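Home help > Bathrooms > Small bathroom, no drawers, where does everything go
Asked August 29, 2021 – 324 views – 2 answers

Ok so we moved into a place with a bathroom that has one vanity and that's it. No medicine cabinet, no linen closet. Gray marble look counter, white sink set in it, black faucet, two doors underneath with one big empty space behind them. My problem is the counter. Toothpaste, soap, face stuff, razors, all of it creeps back within a day. I clear it, next morning it's back.

Also towels. I have one of those fuzzy pink ones and it sheds, and I never know if I should fold it or hang it or what. Right now it ends up wherever. 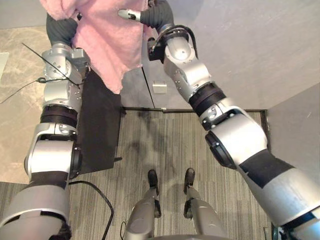

matos_west: Hang it. Fuzzy towels hold water forever if you fold them damp and then they smell. One bar by the sink for the hand towel, one hook on the door for the bath towel, done. And shake it outside before the first few washes, the fluff ends up in your drain otherwise.

Thanks, ok, hanging it is. To add some info bc people asked in the other thread: renting, so I can't drill much. Budget is small. Two adults, one sink. I don't want those tall over-the-toilet shelves, had one from Tavau at the last place and it wobbled every time the door shut. Mostly I want to know what is allowed to LIVE on the counter and what goes under. And how you keep toothpaste from getting on everyting.

ANSWER 1 (accepted)

Did this in our rental last October, same kind of vanity. What worked:

Take every single thing off. Wipe the whole counter incl. behind the faucet, that's where the crud sits. Then put back only what you touch twice a day. For us that was toothbrushes, toothpaste, hand soap. Everything else goes below or in another room.

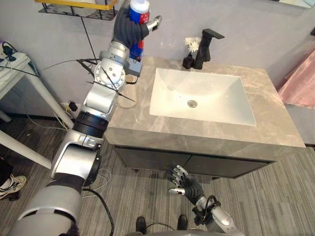 Back corner is the best spot for the tooth stuff, out of the splash zone and you still reach it without leaning over the sink. Something heavy, so it doesn't tip when you grab one thing out of it. I went through a clear plastic cup first, too light, fell in the sink constantly.

One nice thing is fine. A little vase or whatever. Fake flowers hold up ok, just rinse the dust off.

Soap off the counter if you can. A small wall shelf does it, the adhesive kind held for us on smooth wall. Clean the wall with rubbing alcohol first and then wait a full day before you load it. I did not wait. Fell down at 2 am.

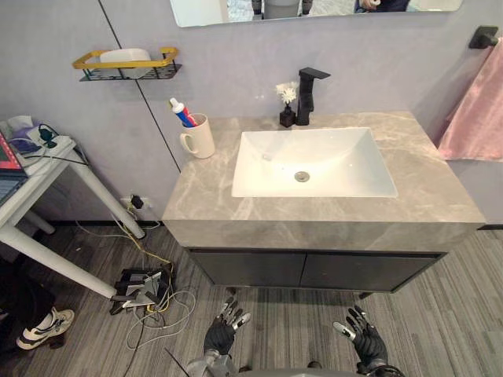

Toothpaste in a mug, white container up on the wall shelf, towel by the sink.

Under the sink: two bins, one per person, plus one for cleaning stuff. Don't stack loose bottles, you will never see the back ones again. We got the Atham bins, they're fine, lids are useless so I tossed them.

ANSWER 2

Agree w most of above but you don't need to buy bins. Shoe boxes. Seriously. Line them with a bag if you're worried about leaks.

Bigger thing is the trash and the packaging. Half of what was on my counter was wrappers and empty bags from stuff I already opened – put a small can in there and it goes away. Plastic bags I keep ONE of, crumpled in the bottom of the can as a spare, rest go out to the kitchen.

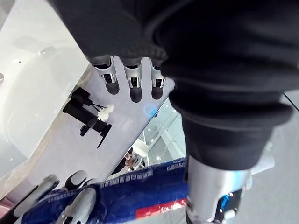

Do I need a special cleaner for a marble-look counter?

Depends if it's real stone. If it is, skip vinegar and anything lemon, it etches. Dish soap and warm water is safe on either one, dry it after with a cloth or you get spots around the faucet. I used the Prornent spray for a while, smelled nice, left streaks.

Also check for a slow drip under there before you fill it up w cardboard – ask me how I know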